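Reading time: 3 min

3.2 Facing up the snack bay

I picked snacks for this section on purpose, as pouches are a pain! A box stays where you put it, but a stand-up pouch leans, twists and slides behind its neighbor, and then the shelf looks half sold. We logged 259 facing jobs at the Vuler store in November, and the Aloo Sev shelf (Figure 3) is the one I keep going back to.

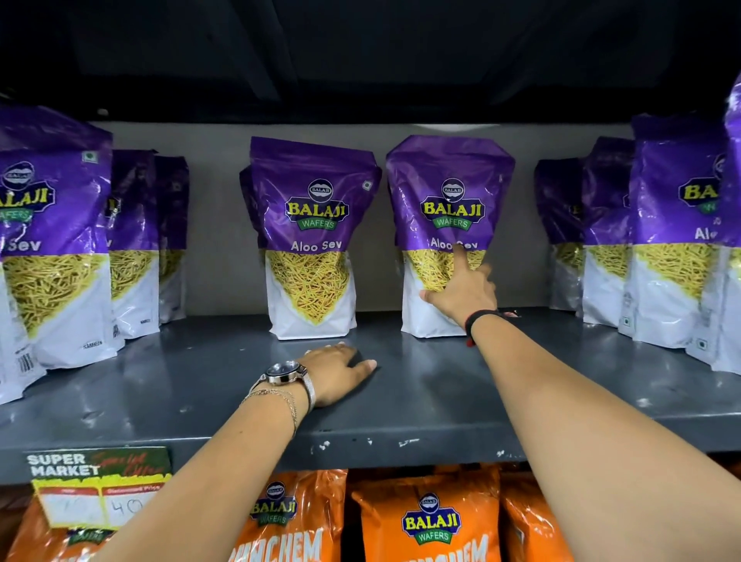 What I wanted to know was how much of the work is in the hands. Réka Bognár, who coded the sessions with me, split it into touches, presses and full lifts – I'd only had "moves" before, and that was way too coarse. Small touches on the front of a bag were easy to miss on my first pass, so we went back over all of them.
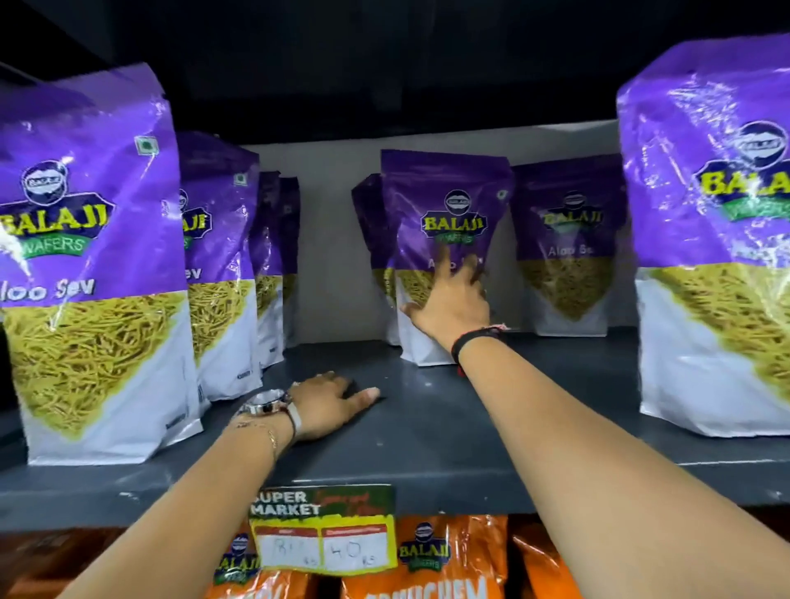

3.3 What counts as a front row

We argued over this one for ages! Mészáros calls it a row if the bags share a line near the shelf lip, but real bags sit a bit forward or a bit back. We ended up going with the looser rule – if you can read most of the product name, it's front.

Figure 3. Balaji Wafers Aloo Sev pouches on the snack shelf, with hands at the packets.
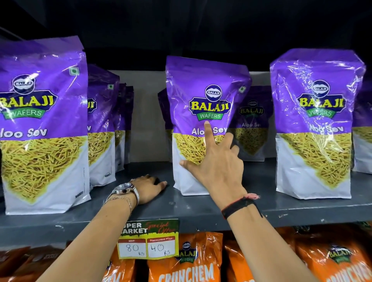

3.4 Coding the rest of the bay

The other shelves were coded the same way, with the same three labels.

Contact: Réka Bognár | © Flenuvach | Back to top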